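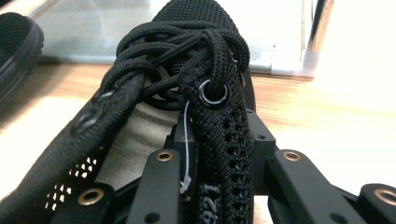 Black knit, round braided laces, a metal eyelet.

The pearl earrings at the Tindau counter cost less than the box most people expect them to come in. Cadi Trevor sells them from a tray lined with gray felt, and the question she hears most often is which pair goes with everything. She tells customers she doesn't stock that pair.

Trevor opened the shop in May with 41 designs, nearly all of them small: studs, short drops, a few thin hoops. Her customers work in offices and hospitals and want something they can put on at seven in the morning and forget. Freshwater pearls sell best. They are rarely perfectly round, and she picks the lopsided ones on purpose.

"A matched pair looks like a uniform," she says. "I want two that get along."

The pearls are drilled and set by Leif Torvik, who works upstairs and shares a bench with an engraver. He uses a silver post with a cup and a peg, and a two-part glue that needs a full day to cure. Most repairs that come back to him are for the same fault — the owner wore the earrings in the shower and the glue let go.
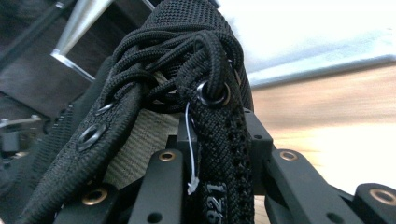

4 min read

His advice on care is short. Put pearls on last, after perfume and hairspray. Wipe them with a soft cloth at night. Keep them out of the bag where the keys are.

Length matters more than color, according to Nisreen Hijazi, a stylist who buys from the shop for clients. A drop that ends level with the jaw draws the eye there, and some people would like it drawn elsewhere. She has them try a stud first, then go longer a little at a time. With a high collar she stays with studs. With an open neckline she will go down to the shoulder.

Gold or silver is a question she leaves to the watch or the ring a client already wears every day.

Trevor's second collection, called Skorthorpe, adds gray and bronze pearls on darkened silver. The sample pairs are on the counter now, and Torvik has almost 387 posts left to cut before the rest can go out.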